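The 88 Dollar Dinner Plate

My sister-in-law sent me a link in June to a set of dishes from a company called Peltard. One dinner plate, 88 dollars. The page said it was "made to slow you down." I have been eating off plates my whole life and I've never felt they were rushing me.

I read the whole page anyway, twice, looking for the part where they tell you what the thing is made of. There's a paragraph about morning light. There's a paragraph about the founder's grandmother. Way down under the shipping terms it says "stoneware," and that's your lot. No word on where it's fired, or whether the glaze scratches when you drag a steak knife over it.

I asked Imelda Maglaya about it, as she sold kitchen stuff for years before she switched to insurance. She says the markup on plain white dishes is the best in the store and always was. Her test is to flip the thing over and run a thumb around the foot. If it's rough it will chew up whatever you stack it on, and the price doesn't matter.

So I flipped over everything in my cupboard. My Bernix plates came in a box of 9 (don't ask me who eats in nines) and cost less than one Peltard. The feet are smooth. Two have chips, both my doing. They go in the dishwasher every night and I can't see that dinner has suffered.

I'm told I'm missing the point, that it's about "intention." Maybe. Borislav Krasniqi, who commented on my knife post, swears his food tastes better on handmade plates. I'd believe him more if he'd tried it blindfolded - and if he hadn't just spent around 200 dollars on four bowls. 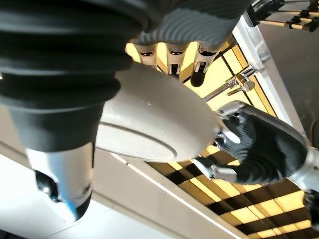

The underside, where the foot ring is.

I did look at one Peltard plate in person, at a shop downtown. It was nice. A bit heavy. The clerk told me they "only get better with age" and I asked how, and she said patina. On a glaze? I put it back.

If somebody has used theirs daily for a couple of years, write and tell me how the glaze held up. I don't need to hear about the morning light.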